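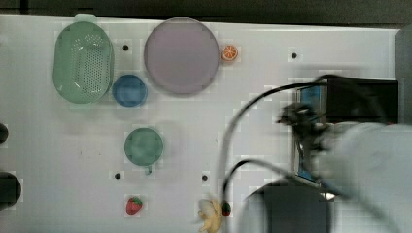

Filipa Rocha
Participant Coordinator, Ferance

Participants wanted for kitchen layout sessions at Drallholm

Ferance is looking for 70 adults to take part in Prostus, a project on how people arrange and put away ordinary kitchen things. Each person comes in once and stays for up to two hours. You will be paid 100 dollars for the session. The sessions are held in Room 247 at Drallholm, on the second floor.

What you will do

You will work standing up at a white table with a set of kitchenware and toy food. The set changes a little from one session to the next, but it usually includes a colander, a large plate, a bowl, a green piece with a short handle, strawberries, a banana and half an orange. All of the food is toy food and stays that way. Please don't bring your own.

The session has six short rounds. At the start of each one you get a card with a plain request on it, such as "Get the table ready for someone who is going to make a fruit salad" or "Clear up so that the table can be wiped." You decide where things go. Some people stack everything in one corner. Others put all the fruit in the colander and leave the dishes in a row. Both are fine, and we don't score you on neatness or speed.

Between rounds the items go back to a starting layout, which staff will handle. You can sit down during this time. After the last round there is a short interview where we ask why you put certain things where you did. We take written notes only, and you can skip any question you don't want to answer.

Who can apply

You need to be 18 or older and able to stand at a table for 15 minutes at a stretch. If you would prefer to work seated, put this on your form and we will set a chair at the table. You should be comfortable reading a short card in English. Glasses and contact lenses are fine.

We would like a mix of people – those who cook every day, those who mostly heat things up, people who live alone and people who share a kitchen with five others. Parents who spend a lot of time picking toy food up off the floor are also welcome.

If you took part in the earlier cupboard sessions run by Žukauskas, you can't join this round. The requests on the cards are too close to the ones used there.

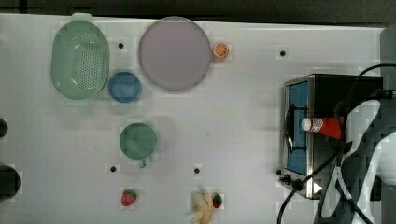
Do I have to put the fruit and the dishes away separately?

You can group them any way you like, including fruit on the plate, fruit in the bowl or everything pushed together, as long as you follow the request on the card.

What to wear and bring

Wear something with sleeves that stay put or can be rolled up, because long loose cuffs tend to drag the smaller pieces along. Take off large rings and bracelets before you start. There is a shelf by the door for bags and coats, and a small tray for jewelry. Bring a photo ID and the confirmation number from your email. Water is provided, but drinks stay on the side counter and don't come to the table.

How the set is laid out

People who have signed up often ask if they should practice at home. There is no need. What helps is knowing that the pieces are different sizes and that the plate takes up more room than you might expect. The orange half is small and easy to miss beside it, and the strawberries roll if you set them down too quickly.
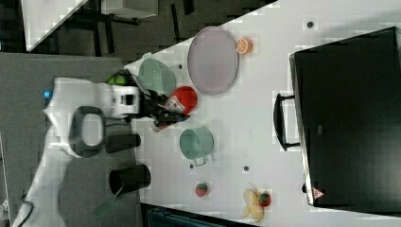 Once you have had a minute or two with the pieces you will know which ones you want to move first. Take that minute. The clock on the wall is for staff use, and a round ends when you say you are done. If you change your mind about where something goes, move it again. Going back to a piece is useful to us and we make a note of it.

Tell staff if anything falls on the floor. Leave it there and carry on with the rest, and it will be handed back to you.

Payment and cancellations

Payment is by check, handed to you when you leave. If you decide to stop partway through you will still get the full amount. We can't cover parking, but there is free street parking behind Drallholm and a bus stop at the front entrance.

If you need to cancel, write to us the day before so the place can go to someone on the waiting list. You may rebook once.

How to apply

Pick up a form at the Drallholm front desk or ask for one by email through the Ferance contact page. Forms need to reach me by 10/5/18. Please give two times that suit you, a morning and an afternoon if possible. Sessions run through the end of October, and morning places fill up first. Everyone who applies will get a reply, including those we can't fit in.

Filipa Rocha

Related calls
Part-time session assistant, Drallholm
Prostus: drawer and shelf interviews by phone
Table setting for large families – waiting list open
Front desk cover, evenings
Closed: Žukauskas cupboard sessions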